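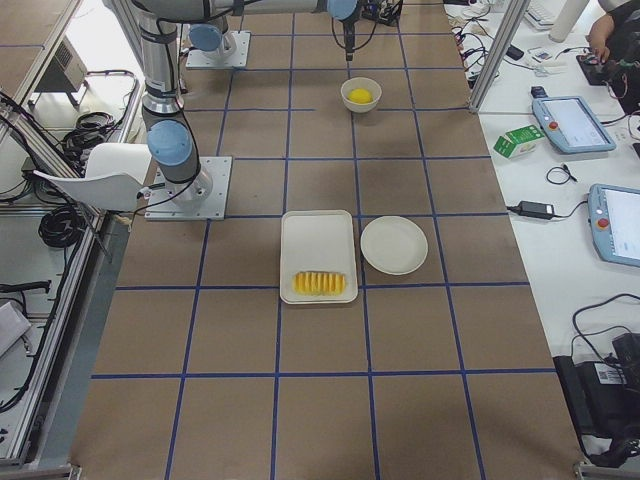
# Pre-run software check, dual-arm cell, Tesfamariam lab

April round. Build 736 of the Stovotach cell stack, Grorura planner on top, Stolitz for perception. Comments inline, sorry for the shorthand.

Marks: OK / FIX / HOLD. HOLD means no auto mode until closed.

## A. Stops and modes

- [x] Both pendants powered, e-stops within reach of whoever is at the side table. OK
- [x] E-stop on pendant A stops arm A **and** arm B. OK. Tested from manual and from auto.
- [x] E-stop on pendant B, same test. OK
- [x] After reset neither arm moves until a fresh start command. OK
- [ ] Planner queue flushed on e-stop. **FIX.** Old goal was still in the queue after reset. Needed the start command to go, so no surprise motion, but the first move out was to a pose from before the stop. Want it cleared in the stop handler, not in the UI.
- [x] Speed cap read from config at startup, 10 percent for first pass. OK
- [ ] Speed cap survives a planner restart. **HOLD.** It doesn't. Restart Grorura by hand and the cap goes back to default. Set again on both arms before touching start.

## B. Frames and calibration

- [x] Base-to-base transform loaded, checksum matches the saved one. OK
- [x] Tape crossings picked up by Stolitz from the fixed camera. OK
- [x] Wrist cams, hand-eye file dated later than the last gripper swap. OK
- [ ] Grid cell lookup agrees between fixed and wrist cameras. **FIX.** Off by one row near the far edge. Row index starts at 0 in one node and 1 in the other. Have asked for this before.
- [x] Paper surface height in the collision model. OK, re-touched with the gripper closed, value saved.
- [x] Lens check, no smear on wrist cams. OK

Note on the tape: it isn't perfectly straight anywhere and the line fitter doesn't mind. Leave the tolerance where it is please. Somebody tightened it in the last branch and we lost half the grid.

## C. Grasp and perception

- [x] Lemon detected in bowl, from fixed camera. OK
- [x] Lemon detected bare on table. OK
- [x] Finger width command matches encoder readback, both grippers. OK
- [x] Grip force limit loaded for soft items. OK
- [ ] Object mask while fingers are closed on it. **FIX.** See below. Black finger pads eat into the mask on both sides and the center estimate jumps. Fruit didn't go anywhere, only the estimate did. Needs the finger model subtracted before the fit. 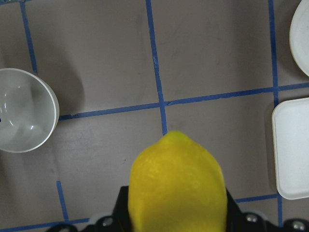
*C5, wrist view. Lemon between the fingers, tape crossing just past the tip.*

- [ ] "Held" flag. Only goes true when width AND force agree. **FIX.** Goes true on width alone if the force topic is late. Add a timeout, fail to false.
- [x] Dropped-object routine opens fingers, backs up straight, re-scans. OK

## D. Two arms, one work area

Spent most of the time here.

- [x] Shared-zone lock taken before either arm enters the middle cells. OK
- [x] Second arm waits outside when lock is held. OK
- [x] Lock released on normal finish. OK
- [ ] Lock released on abort. **HOLD.** Stayed taken after I aborted from pendant A. Arm B waited forever, no message on screen. Safe, but people will reach in to "see whats wrong" and then it frees up. Needs a message and a manual release, both.
- [x] Each arm in the other's collision model, grippers included. OK
- [ ] Grippers at current finger width in that model. **FIX.** Grorura uses the closed shape always. Fingers spread wide stick out past the model.
- [x] Observing arm holds still while the other is in the cup. OK, joint velocity flat in the log.

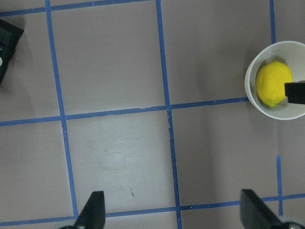

*D7, wrist view. Other gripper's fingertip at the lemon in the cup, own fingers spread.*

Comment on D7: the observing arm also sees a chunk of black hardware upper left in this pose. Stolitz labels it "unknown obstacle" and the planner then refuses the way back. Correct thing to do I guess. Needs a self/other arm filter before the label step, otherwise we're stuck every time this pose comes up. FIX, same ticket as the finger model.

## E. Planning and plates

- [x] Approach is straight down over bowls. OK
- [x] No path below rim height outside the approach column. OK
- [x] Plate holders in scene as boxes, padding on. OK
- [ ] Plates in scene as *upright* plates. **HOLD** for any plate move. Stolitz fits them flat, then Grorura thinks there is free space above the holders where there is in fact plate. Bowl moves allowed meanwhile, keep-out box drawn by hand over those cells.
- [x] Planner timeout 2 seconds, then stop and report. OK
- [ ] Replan count in log. Got 27 on one bowl approach. No limit set. **FIX**, needs a limit and a reason code.

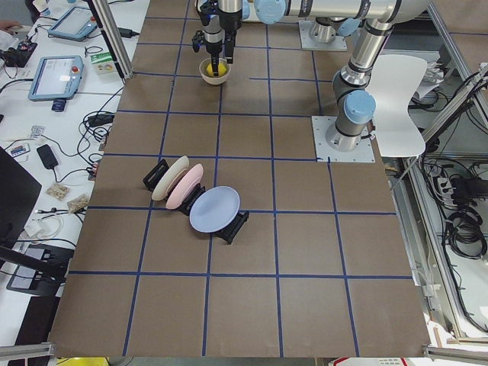

Stovotach replied on E4 that upright fitting is already in the next build, switched off by default, and asked us not to turn it on until the lock release in D4 is merged, as both changes touch the same scene update call. They would sooner we kept the hand-drawn box. Fine by me, but then it has to be saved with the scene. At the moment it gets lost on reload.

## F. Logging

- [x] Clocks in sync, both controllers and camera host. OK
- [x] Disk space before start. OK
- [ ] E-stop events in the main log. **FIX**, only in the pendant log right now.
- [x] Config snapshot stored with each run. OK

## Open before auto mode

- A7 speed cap after restart
- D4 lock on abort
- E4 upright plates (plate moves only)

Manual mode at capped speed is ok to go on. Re-check A and D in full after the merge, the rest only where marked FIX. Dont skip A5, its quick.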